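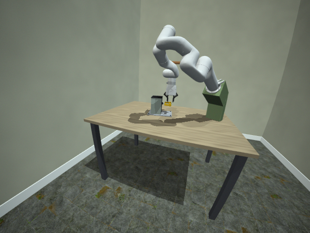 Section 4: Oiling a Wooden Tabletop

Welcome to the best part of the whole job! Your Vadard table is together, the bolts are tight, and now you get to bring out the grain. If you've never oiled bare wood before, you're in for a treat. The colour comes up the moment the cloth touches it.

Before you start

You will need Fundau finishing oil, 2 sheets of fine sandpaper, a stack of lint-free rags, a metal pail of water and a pair of gloves. Open a window. The oil smells lovely (a bit like walnuts) but it's strong in a closed room.

CAUTION: Oily rags can heat up and catch fire on their own. Never leave them in a pile or toss them in the garbage. Drop each one in the pail of water as you finish with it.

Sanding

1. Wipe the top with a damp rag and let it dry.
2. Sand along the grain with light, even strokes. Never sand across it, as the scratches will show up dark under the oil.
3. Go over the edges once, gently. They round off faster than you'd think!
4. Vacuum, then wipe again with a dry rag.

Note: The ends of the boards drink up far more oil than the face. Give them an extra pass with the sandpaper and they'll stay closer in colour to the rest. 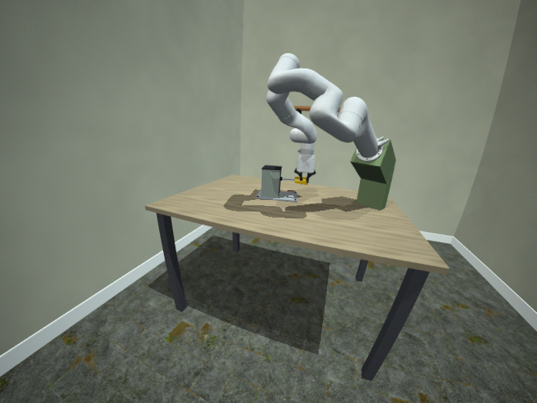

Light tan top with long grain streaks and a darker front edge.

First coat

5. Stir the oil. Don't shake it, or you'll be chasing bubbles.
6. Pour a small puddle in the middle and spread it with a folded rag, working out along the grain.
7. Wait 22 minutes. Top up any spots that look dull.
8. Wipe off everything that hasn't soaked in. Keep going until a clean rag glides across and nothing feels tacky.

Second coat

9. Leave the table overnight, then repeat steps 6 to 8 with half as much oil.
10. Keep hot mugs and wet glasses off the top for four days.

Note: Judit Fülöp in our finishing shop likes a third coat on kitchen tables, and the glow she gets is gorgeous. Try it if you have the patience.

Looking after it

Re-oil every 90 days in the first year, then each September after that. For water rings, sand the spot lightly and dab on fresh oil. Blend outward with a dry rag.

Section revised 4/1/20 by Thu Hầu. For leg levelling, see Section 5.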